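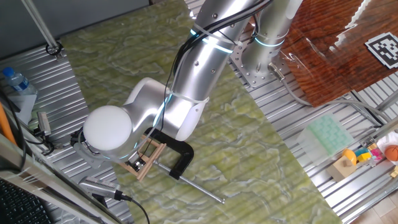
Gripper trials: how the first round went

Print this page
E-mail this item

We finally have numbers from the gripper comparison, and they were fun to collect! Three grippers went onto the same silver arm, over the same green marbled sheet, and each one got 249 tries spread across the parts we handle most. The wooden frame turned out to be the best test piece of the lot. Its strips are narrow, so the fingers have to come in close to the wood without nudging it, and you find out very quickly whether your wrist angle is any good.

The Siser was the quickest to set up (13 minutes from box to first pick, cables included). The Gorero closes more softly and did well on small, rounded toys, which I didn't expect at all. My own favorite is the Oravec – it's slow, yes, but it came back to the same spot time after time, and I could have watched it all afternoon.

We also swapped the Dusolus controller in for half the runs. Moves looked smoother at 70 percent speed, and the light rings on the arm are handy when you're standing at the keyboard and want to know it's awake. Cable routing still needs work. A loop near the wrist caught twice during the wide turns, so we're trying shorter ties and a second strap higher up the link.

Round two starts after 18th February, with the soft parts and a new camera position. If you have an odd little object that you think will beat all three grippers, drop it in the tray by the bench with a note on it. Bigger than a fist is too big, sorry!

Print this page | E-mail this item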